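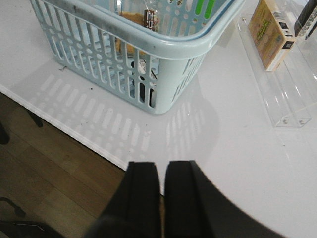 Wrist view, basket side. Note the stripes on the table.

March 7, 2019

Second day of Fekosix on the snack table. Wrist camera only, no overhead view, no depth. The claim we are testing is modest: estimate the shelf edge from the wrist camera, keep refining it on the way in, and close the fingers when the estimate stops moving. Flolo, our old method, makes up its mind once from the start pose and then drives there with enormous confidence.

The basket shadow is a nuisance. The light comes through the slats and lays bright bars across the tabletop, and the edge finder adores them. It ranked those bars above the real front edge of the stand in run after run this morning. I can see its point. They have far better contrast than clear acrylic, whose main talent is showing you the table behind it. Tried masking anything that stays flat on the table plane as the arm moves. Cheap, a bit crude, and it got rid of most of the bars. It also got rid of the tray lip twice, so the threshold needs another look.

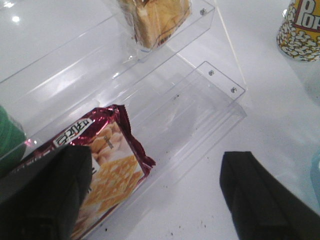
Lowest step, fingers open, red foil packet partly behind the left one.

Foil is its own misery. The highlights slide along the creases as the wrist turns and the tracker slides happily after them. What does hold still is the screws on the front panels. Fekosix has started using them as landmarks without being asked, which I would call clever if I had designed it.

Counts, from the log:
Fekosix: 139 attempts, 910 frames kept for relabelling
Flolo: 69 attempts, stopped early when the drift got silly
Restarts for reasons of my own making: 3

Success rates not written down until the labels are checked. In January I wrote them down first and had to cross them out in front of people.

One thing that does look real: from further back, with the whole stand in view, the two methods agree on the lowest shelf to nearly a finger width. They part company on the approach, once the fingers fill the bottom of the picture and there is less shelf left to look at.
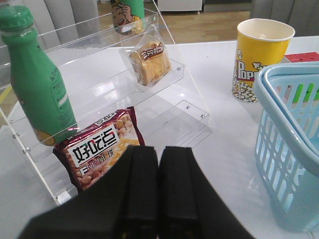 So the plan is to take the first estimate from back there, freeze the shelf spacing, and let only the offset change on the way in. Furtună already stores the spacing, in a field I had assumed was decorative. Alletti will need its timestamps fixing before any of this can be replayed – they lag on the last part of the approach, where I need them most.

Left to do: threshold on the mask, timestamps, rerun Flolo with the same start poses so the comparison is fair to it. Do not move the basket.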